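Settling into a smaller kitchen after a move to a senior apartment

Measure the cabinets before you pack. Most one-bedroom units have about 5 feet of counter, so keep two good pans and give the rest away.

Put the plates you use daily between hip and shoulder height. Heavy pots go on the lowest shelf you can reach without kneeling.

Line drawers with rubber mesh. Label jar lids as well as the fronts. 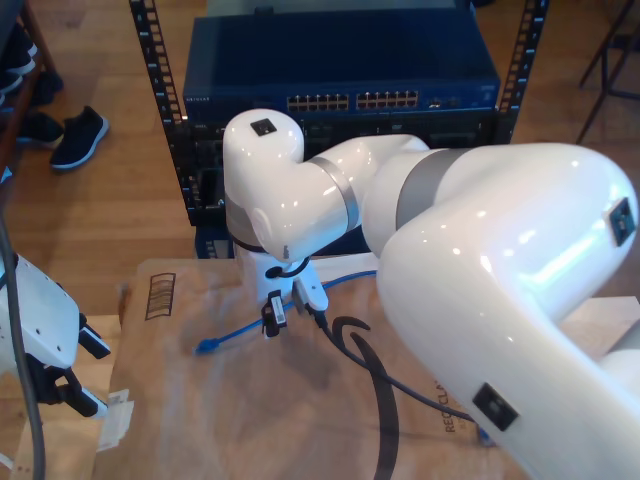

Store baking sheets upright next to the oven. Ask the office before you drill into a cabinet door, and keep the original screws in a marked bag.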